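February 5, 2022

A quick one from the simulation side of things. Matilde Frade and I have finally started the gripper comparison I've been promising since August, and I've had far too much fun with it!

We're putting two finger sets through the same list of jobs in the simulator - the Clamosetti, which I know well, and the Urnotier, which I don't. Each gets 400 tries, same arm, same controller settings. Eggs are on the list, naturally, and so are books and a few awkward odds and ends.

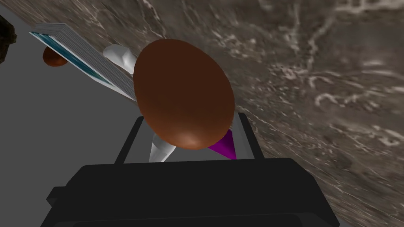
The Clamosetti has done all of its tries and managed 308 clean lifts, which I was pretty pleased with (Matilde had guessed lower, and she owes me a coffee). The Urnotier has only had 90 goes so far, so I'm not calling it yet. Most of the misses have come from the approach, when the wrist camera is tipped well over and the controller has to work out which way is up. 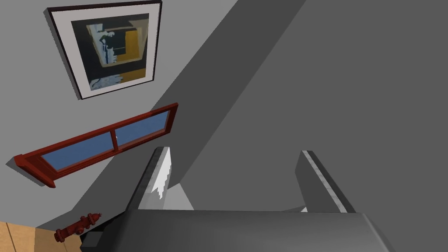
*Wrist camera view with the fingers open, wall picture and red-framed window behind.*

Keyvan Yazdani wants us to try a slower closing speed before we go any further, and he's probably right - I do tend to rush that bit. Armindo Godinho is setting up the next batch now, and I'll post the full numbers once the Urnotier has caught up.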